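Teaching by hand at Trustance
26/05/2022

Kenta Honda had been showing a gripper how to put caps back on bottles for most of the morning when we sat down to talk. He works for Trustance, a small outfit that records people doing household and workshop tasks so that robots can learn from the recordings. He came to it from bicycle repair, and his colleague Delphine Lindgren, who runs the recording side, hired him partly for that reason.

"I wanted someone who was used to doing the same thing with their hands and noticing when it went a bit wrong," Lindgren said. "You can teach the software side. It's harder to teach someone to slow down."

The company uses two methods. In the first, the operator sits at a pair of small arms and the robot across the room copies whatever they do. In the second there is no robot at all. The operator holds a gripper fitted with a camera, squeezes it by hand and walks through the task as if the tool were their own fingers. Trustance calls its version of the hand-held tool the Flelent, after a boat Lindgren's father owned.

Honda prefers the hand-held tool. "With the remote arms you're always a little behind yourself," he said. "You push, then you wait to see if it's pushed. With the Flelent you feel the bottle. If it's slipping you know before you see it."

He said the drawback is that people move like people. They turn the wrist too far, or reach around a corner in a way no robot arm could follow. A good part of his first month went into unlearning that. He practised with a rolled magazine taped along his forearm so he would notice when he bent his wrist.

Lindgren keeps the numbers. A single task needs about 300 good demonstrations before she will pass it along for training, and she would rather have fewer tasks than thin ones. The bottle job had reached 816 when we spoke, more than it strictly needed, and she had asked Honda to keep going with different shelves and different light.

"The first lot were all done at the same bench at the same time of day," she said. "The robot learned the bench. We moved it a metre to the left and it reached for nothing."

They now change rooms often. Some recording is done in the kitchen, some in the workshop, and some wherever there is a free corner and a power point for the chargers.

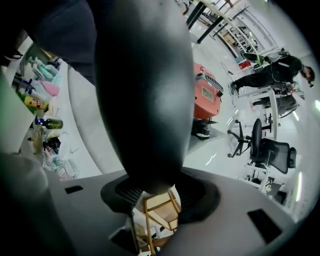
The view from the hand-held gripper, with bottles on the shelf at left and a desk and office chairs further back. Photo: Trustance

I asked whether a busy background made the recordings worse. Lindgren said she had worried about it early on and had people clear the room before each session. She stopped after a trial with a client, Moynihan, whose storeroom could not be cleared. The recordings made there held up better than the tidy ones when the robot was tried somewhere new.

"A real room has chairs in it and someone at a desk," she said. "If the robot can't cope with that in the recording, it won't cope with it later."

What she does throw out is hesitation. If an operator stops halfway to think, the pause gets learned along with everything else. Operators mark a bad run themselves by closing the gripper 3 times quickly at the end, and the file is set aside for checking. Honda said he marks perhaps more than he should.

"Delphine goes through them and puts some back," he said. "I'll have binned one over a wobble and she can't even find the wobble."

The remote arms still get used for anything heavy or hot, and for tasks that need two hands well apart. Lindgren described a run of work for Stonadeck, which sells outdoor flooring, where the job was to lift a board at both ends and lower it onto clips. Nobody could do it properly holding a gripper in each hand. With the remote arms it went slowly, but it went.

She does not expect one method to replace the other. The target for September is 3,000 demonstrations across all tasks, and she thinks most will be done by hand, mainly on account of the set-up time. The remote arms have to be calibrated at the start of each session – a job she still does herself – while the Flelent can be picked up and used straight away.

Honda's wrists are fine, he said when I asked, although his shoulder gets sore if he works above chest height for long. He swaps hands after lunch. The left-handed recordings are kept in their own folder, and Lindgren has not decided what to do with them yet.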